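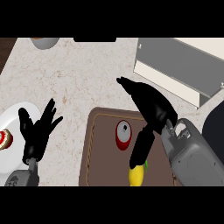
benchwarmer_98
Has anyone managed to get a stain out of stone without taking out a second mortgage? We moved in to a rental in Sevmont in November and the kitchen came with pale marble, all tan and rust-brown veining like the benchtop up top, and I have added a turmeric ring to the collection. The Dalsgaard poultice cost me $105 and has given the ring a tidy halo.

grout_expectations
Baking soda and water, cling wrap, leave it overnight. Two goes if it's stubborn. $105, strewth.

tenden_tiler
Please don't put cling wrap over it. Stone needs to breathe or the colour just sits there and sulks. Paper towel, and patience.

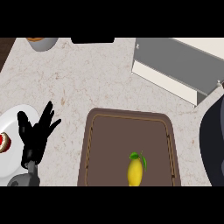 grout_expectations
I've done it with cling wrap for years and my bench is fine.

tenden_tiler
Your bench is laminate. You posted it on Wednesday.

grout_expectations
It's a very good laminate.

cikton_kath
Whatever you do, no vinegar. I got quoted $226 to have one dull patch re-honed - the size of a saucer.

benchwarmer_98
Paper towel version is on now. If the halo gets any bigger I'm telling the agent it's a feature.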